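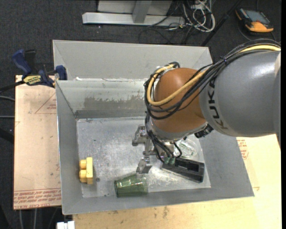

Issue 4

I've been promising a post about the Clerkmont project for months, and it's December, so let's get on with it! What we've been after is a way for the arm to choose its own grasps in a bin of mixed things, without anybody handing it a model of each object first. The see-through ones have been my headache all year. A toy brick is easy — the depth reading is clean, the edges are straight, and almost any method you pick will find it. A green plastic cup lying on its side is another matter, with light going right through the wall and the depth map full of holes where the cup ought to be.

Our first version, Rovley, simply trusted the depth map, and I'm a little embarrassed at how long I stuck with it. The new one, Salcedo, scores each possible grasp 2 times, once from depth and once from plain color, and when the two scores disagree it goes with color. (I wanted something fancier. I tried fancier for most of the summer, and it was slower and no better.)

Over 440 tries on cups, bricks, trays and clear plastic odds and ends, Salcedo made 307 good lifts, which comes to just under 70 percent. I'd hoped for more, but I'm pleased all the same — most of the misses were clear pieces lying up against something dark, and that gives me a place to start. The sloping walls of the bin cause trouble too, mainly when the fingers have to come in low. I'm going to try the same code on the Bundum gripper next, as its fingers are narrower, and I'll post those numbers when I have them.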